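From: Tarek Fawzy
To: gripper users list
Date: Jul 4, 2026
Subject: Re: Narrow fingers or the wide pads for small drawers?

Atieno Laizer wrote:

> We have now both finger sets from Van den Broek and I must decide which
> one stays on for the drawer task. My problem is the force setting. With
> the wide pads I can go low and the drawer front still comes out. With
> the narrow ones I must squeeze much harder, and then the wrist reading
> jumps when the finger slides off the edge. Did anybody compare the two
> in simulation first? And do you use the same controller gains for both
> arms? Dirk told me that you have numbers.

Hello Atieno, hello all,

Yes, I have numbers, but please read them with care. They come from simulation only, and the contact model in Predach is kind to everybody. I ran 4000 attempts for each finger set, always with the same controller and the same start poses, and I changed only the fingers and the closing force. An attempt counts as good when the drawer is open by more than half after 900 control steps.

With the wide pads the best result was 92 percent. With the narrow fingers I came close to this, but only after I made the approach slower. At the normal speed the narrow finger touches the front too early and pushes the drawer back in before it closes on it. I think your jump in the wrist reading is the same thing. Please look at the contact force in the last steps before closing, not only after.

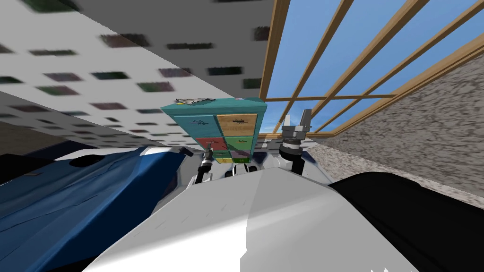
About the gains: no, I do not use the same for both arms. In my setup the left arm does the pulling and the right arm only keeps out of the way or holds something, so the left one has a softer wrist. The drawers are my main worry for the camera too. On the small teal cabinet they sit in a close grid, the red one next to the green one, and when the left finger points up at the red one there is not much room for a wide pad to go in without touching a neighbor. This is why I did not throw away the narrow set, even if the force numbers are worse. Each drawer has a small label, and I tried to use the labels for finding the fronts, but the text is too small to read in my views. Color works better for me. I only had to be careful with the two greens, because my first color filter put them together and the arm went to the wrong row.

Zubaida asked me off list if I turn the image level before it goes into the detector. I tried both. With the horizon corrected, the detector was a little better on the lower drawers and the same on the others. For the policy I leave the tilt in, it learns it anyway.

On the closing force, what I would do in your place:

Start with the wide pads at your low setting and write down the lowest force where the drawer still opens. Then put on the narrow fingers and go up in steps of 5 percent from there. If you must go to double, the problem is probably the angle of the finger and not the force. Wilma Boersma found this on the real arm at Flevisden, and a small change of the wrist angle helped her more than all the tuning.

I can send the Utham config files for both finger sets. They are not clean – some comments are in Dutch from Dirk's time – but they run. What firmware do you have on the wrist sensor? The older one filters the signal quite strongly, and then my advice about the last steps before closing is not worth much.

Best regards,
Tarek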